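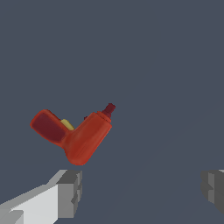

A toy power drill and the two fingers of a parallel gripper, rendered in simulation in Roron Bench. (Semard)

Print this page | E-mail this release

SEMARD RELEASES RORON BENCH, A GRASP-TESTING SERVICE, AND ASKS BUYERS TO DOUBT IT

Company publishes its own list of failures alongside the price sheet

Semard today opened sales of Roron Bench, a subscription service that lets small manufacturers try out robot gripping jobs in simulation before they spend money on hardware. The company is releasing it with a warning that most of the trade would leave in the fine print: a grasp that works on a screen may not work on a bench.

"I have sat through a lot of demos where a simulated hand picks up a simulated object and everybody claps," said Areti Nikolaidis, who runs product at Semard. "Then you ask what happened on the real arm and the room gets quiet. We would like customers to ask us that question first."

Roron Bench comes with 503 object models, from plain blocks to awkward shapes such as toy tools, bottles and brackets. Users choose an object, a gripper and a starting pose, then run as many tries as the plan allows. Each run is saved with the gripper opening, the approach angle and whether the object stayed held for the length of the test. Results download as an ordinary spreadsheet.

The toy drill is one of the harder items in the set. It is bent in the middle, it has a thick grip and a heavy-looking barrel, and a gripper that closes on the wrong section tends to push it away. In Semard's own tests, a stock grasp planner held the drill in 80 percent of simulated tries. On a physical arm with a similar toy, the same planner managed 40 percent.

Semard is printing both numbers. It does not claim to know the full cause of the gap. Friction is one suspect. The surface models are soft on detail, and small ridges that matter to a rubber pad are often missing from them. Weight is a guess for many of the objects, and the service now marks which ones were weighed and which were estimated.

"If a vendor shows you one number, ask which world it came from," said Leonor Godinho, who led the testing. "I didn't enjoy the second number. I argued for holding the release until it was better, and I lost, and I think that was the right call."

The service was tried before release by 19 shops, most of them doing light assembly or packing. Zundent, which packs dental supplies, used it to rule out two grippers and says it saved a month of borrowing equipment. Zariņš, a maker of wooden kitchen goods, was less pleased. Its spoons held well in simulation and slid out of the fingers on the shop floor.

"We would use it to throw out bad ideas," said Agata Ruggiero, production lead at Zariņš. "I wouldn't use it to sign off on a good one. Their salesman agreed with me, which I found strange."

Roron Bench does not handle cloth, cables, liquids or anything that bends. Suction cups are not supported. Support for three-finger hands is planned, but Semard is giving no date for it. The service will not certify a work cell as safe, and customers should not use its reports for that purpose.

Plans are sold by the month with no long contract. A free trial limited to ten objects, the drill included, is open through March. Customers who run a physical test and send in the results, good or bad, get a month's credit. Semard says it will add those results to the public failure list with the shop's name removed.

About Semard

Semard makes software for testing robot handling jobs. It does not sell arms or grippers and takes no commission from companies that do.

Press contact: Fionnuala Tierney, Semard press office

Print this page | E-mail this release

Comments (4)

gripe_strength
80 down to 40 is a big drop. Credit for saying it, but what am I paying for then? A coin flip I can do at home.

Mei-kuen Pan
You're paying to find the ones that fail in simulation too. We cut our list from nine grippers to three that way with a different package. Still had to test the three.

oldcellguy
"Similar toy" is doing a lot of work in that paragraph. Same size? Same weight? Put the part on a scale and tell us.

T. in packing
Does the spreadsheet include the failed runs or only the held ones? The trial page doesn't say.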